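Washing Up or Throwing Away: Cup Use at Osunmont Residence Hall

Course project report, Introduction to Environmental Studies

Background

Osunmont is a residence hall with its own dining room on the ground floor. Until last year the dining room used paper cups for cold drinks at every meal. In January the kitchen switched to reusable plastic cups, which are collected after meals, washed in the kitchen and put back out for the next meal. Paper cups stayed available at a small stand near the exit for people who want to take a drink with them.

The switch was announced on a poster by the door. The poster said reusable cups would cut waste, but it gave no details about water, electricity, lost cups or what students thought of the change. I chose this topic because I eat there most days and heard people complain about it in the line. Some said the cups smelled of soap. Others said it was a waste of hot water to wash something that could be recycled. I wanted to find out which complaints had something behind them.

Research questions

The project had 3 questions:

Do students in the dining room use the reusable cups when they have a choice?

What reasons do they give for using them or for taking paper?

How many of the reusable cups go missing, and where do they end up?

I had planned a fourth question on the energy used by the dishwasher. The kitchen does not have a separate meter, so I had to drop it. I return to this under limits.

Method

I used a short paper survey and a count of cups. The survey had one page and was left on the tables at dinner for 2 weeks. I collected the filled-in sheets from a box by the tray return. In total 126 sheets came back with enough answers to use. Sheets where only the first line was filled in were left out.

The survey asked what the person had used for a cold drink at that meal, what they usually used, and why. The question about reasons was open, so people could write what they liked. I read the answers and sorted them into groups afterward. Some answers fit more than one group, and in that case I counted them in each.

For the cup count, the kitchen agreed to start with a known number of cups. They set aside 80 new ones in a single color so they could be told apart from the older clear ones. I counted them after closing at the end of each week. I also walked through the common rooms, the laundry room and the study area on the second floor to look for any that had been carried off.

I read the product sheets from the two suppliers the kitchen had looked at, Dikis and Pacheco. These were useful for the material and the care instructions. I did not use their claims about the environment, as they did not say how the figures were worked out.
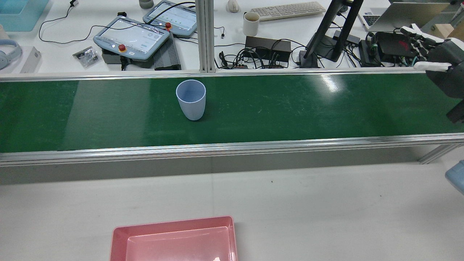 Shape matters more for a reusable cup than I expected when I started. A cup that will be washed many times has to drain well, stack without sticking and stay upright when a tray is bumped. The usual answer is a tapered cup like the light blue plastic one standing on the green belt, with a rim wider than its base. The taper lets cups nest inside each other, so a stack takes up much less shelf space than straight-sided cups would. It also has a drawback. The base is the narrow part, and a full cup is heavier toward the top, so it tips more easily than a straight glass. Several people in the survey wrote that they had knocked one over on a tray. The kitchen told me that stacks put away before they are dry tend to stick together, and pulling them apart takes time during a busy meal.

Results: what people used

Most people who answered had used a reusable cup at that meal. This was true on both weeks of the survey. The group that used paper was smaller but steady, and most of them said they usually used paper as well. Very few people said they switched back and forth depending on the meal.

There was a difference between people who sat down to eat and people who were on their way out. Nearly everyone who took paper said they planned to leave with the drink. I think this means the stand by the exit is doing what it was meant to do. It is also possible that people who wanted paper for other reasons gave this answer because it sounds better. I have no way to check that with a written survey.

Results: reasons

The most common reason for using a reusable cup was that it was there. People wrote things like "it's what they put out" or "closest to the machine." Waste came second. Cost was hardly mentioned, which makes sense as drinks are part of the meal plan.

For paper, the most common reason was leaving the dining room. The next was a worry about how clean the reusable cups are. People mentioned spots, a soap smell, or a cloudy look on the inside. I asked the kitchen about the cloudy look. They said it comes from hard water and from small scratches that build up over time, and that it does not mean the cup is dirty. Most students do not know this, and the poster does not mention it.

A few people wrote that they disliked the size. The reusable cup holds less than the paper one, so they had to go back for a refill. One person wrote that they took two cups every time to avoid the walk, which means two cups to wash for one person.

Results: missing cups

Cups did go missing, more in the first week than in the second. I found several of them in the study area and a couple in the laundry room. They had been left on windowsills and on top of machines. One was being used to hold pens. I brought back the ones that were clearly left behind and did not touch the pen cup.

I could not go into bedrooms, and I expect that is where most of the others are. Someone who takes a cup upstairs with water in it probably means to bring it back and then forgets. There is no return point on the upper floors, so the only way to give a cup back is to carry it down during meal hours.

Comparison with another building

I visited the dining room at Stusidby, across the road, to see how they handle the same problem. They have used reusable cups for longer and have a return shelf in the hallway on each floor. Kitchen staff pick up from the shelves in the morning. I was told the shelves are used — though people also leave plates, forks and sometimes trash on them. I did not do a survey there, so this is only an observation.

Stusidby does not offer paper cups at all. Students who want to take a drink out bring their own bottle. I did not hear complaints about this while I was there, but I was only there for one lunch.

Limits

The survey only reached people who ate dinner in the dining room and were willing to fill in a sheet. People who skip dinner or eat quickly are probably missing from it, and those may be the people who use the most paper cups.

The cup count was short. A longer count would show whether the losses level off or keep going. Losses might also be higher near exams, when more people study late in the building.

I do not have numbers for water or electricity. Without them I cannot say whether the switch is better for the environment overall. What I can say is that each lost cup makes the switch look worse, as a plastic cup takes more material to make than a paper one and has to be used many times to make up for that.

Suggestions

Add a return shelf on the second floor near the study area, where most of the stray cups turned up.

Put a line on the poster about the cloudy look and what causes it.

Keep the paper cups at the exit, and do not move them closer to the drink machines.

Let the cups dry fully before stacking. The kitchen already knows this, but the drying rack is small and fills up at dinner. A second rack would fit beside the sink.

Ask the building office whether a meter could be put on the dishwasher for one month, so that a later project can answer the energy question.

Sources

Survey sheets and count notes, collected by the author.

Conversations with kitchen staff at Osunmont and Stusidby.

Product and care sheets from Dikis and Pacheco, lent by the Osunmont kitchen.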